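Category: Help > Kitchen robots > House rules

Which standard do we follow?
Our own, Urkov rule sheet 28. Mi-kyung Koo keeps it up to date and last changed it in May.

Who may be near the sink while the arms are on?
One trained operator. Everyone else stays behind the floor line.

How should dishes be held?
Plates by the rim, with the jaws closed slowly. Chopsticks are handled apart from ceramics.
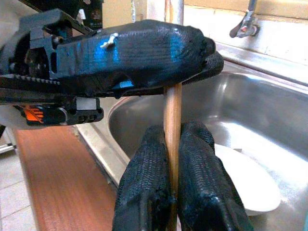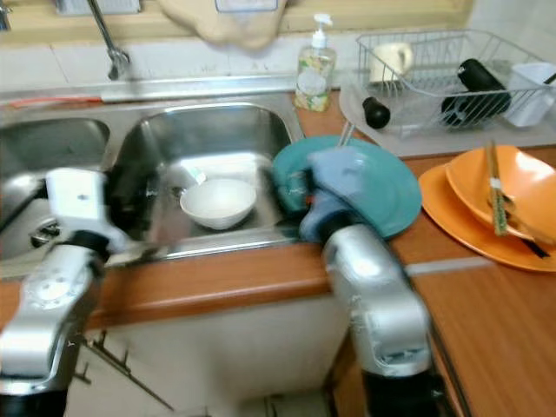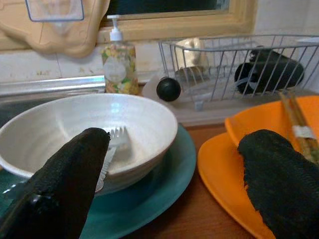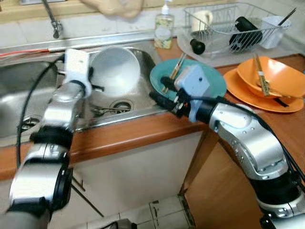 Dish work at the sink and counter, Claltville kitchen.

What if something breaks?
Press stop, wait for both arms to rest, then clear the pieces by hand. Log it before the next run.

Contact: Urkov Help Desk, Claltville, ext. 815 | © Urkov | Back to top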